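Balogh resets plate-handling cell at Urport after repeated misgrips

Laboratory automation firm Balogh has finished a rebuild of the plate-handling cell at its Urport site, where a single arm moves 96-well plates between a storage stack, a tray and a reader. The cell returned to routine use in August after 33 hours of downtime spread over several shifts.

The fault had been logged as a gripper problem. Plates were being picked up slightly rotated, and the controller stopped the run whenever the measured finger opening differed from the stored value. Maintenance staff replaced the finger pads twice and recalibrated the wrist camera. The stops continued.

Hạnh Tăng, who runs the cell, traced the cause to the tray position. The tray had been moved during cleaning and put back one hole off on the perforated deck. The taught pick point was then adjusted by hand to suit, which corrected the center of the plate but left a small angular error. "The pick looked fine at low speed," Tăng said. "At full speed the plate turned in the fingers by a degree or so, and the check tripped."

The repair was done in three stages. The tray was unbolted, the deck holes were cleaned, and the tray was refitted against two locating pins. The pick and place points were deleted and taught again from zero. The approach path was also changed: the arm now slows 70 mm above the plate and closes its fingers in two steps, with a force reading taken between them.

All new points were run first in Betorholm, the simulation package the site uses for offline programming. The model was rebuilt from measured positions, as the original drawing still showed the tray in its location before the cleaning. Collision checks covered the finger tips, the front wall of the tray and the cable at the rear of the work area.
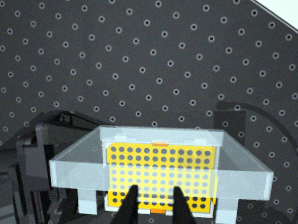 The simulated run was repeated with the plate offset in small steps along both axes, to find how far it could shift before the fingers touched the tray. The limit set in the controller is slightly tighter than that result. A plate outside the limit is now left in place and the operator is called; previously the arm tried a second pick.

On the real cell, acceptance consisted of 500 consecutive pick and place cycles without a stop. The first attempt ended early when an air line to the stack came loose, and the count was restarted. The second attempt ran through.

The maintenance schedule has been changed as well. Tray position is checked with a gauge block every 6 weeks and after any cleaning that involves removing parts from the deck. Finger pads are inspected at the same time. Any change to a taught point must be entered in the log with the old and new values.

Zestton, which supplied the tray, is to deliver a version with fixed locating pins. Balogh plans to fit it at the next scheduled stop and to teach the points once more afterward.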